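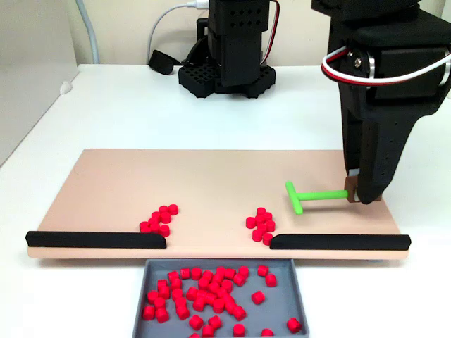

Best way to get small counters off a flat board and into a tray?
Posted in Games and Puzzles by Dalia Uibo

I'm making a tabletop game for our club's open afternoon in March. It's a flat board with a rail along the front edge and a gap in the middle of the rail. A tray sits on the table under the gap. Players get a T-shaped pusher and have to move a pile of small red cylinders along the board and over the gap so they drop in.

My trouble is that the pieces fall over when pushed and then roll wherever they like. A few end up behind the crossbar. I cut the board 540 mm wide and would prefer not to start again. Should I change the pieces, the pusher or the rail?

Tanvir Kodikara

Leave the board alone. Pieces tip when you push them too high up, so keep the crossbar flat on the surface and the push will come in near the bottom. Go slowly as well. I'd keep the rail ends next to the gap at an angle — a square end catches pieces and they sit there.

If they still roll, try shorter cylinders. Anything taller than it is wide will go over sooner or later. I wouldn't put felt down, I tried it on a shove game and everything dragged.

For players, tell them to start from the outer end and bring the pile towards the middle in small strokes. Going in from the side of the pile just splits it.

Purnum

we had something like this at school in 1976 but with draughts. use draughts

Sitside

Agree with Tanvir about the angled ends. Check the table is level too, mine wasn't and one side was much easier than the other. Also put a cloth in the bottom of the tray or the pieces bounce straight out again.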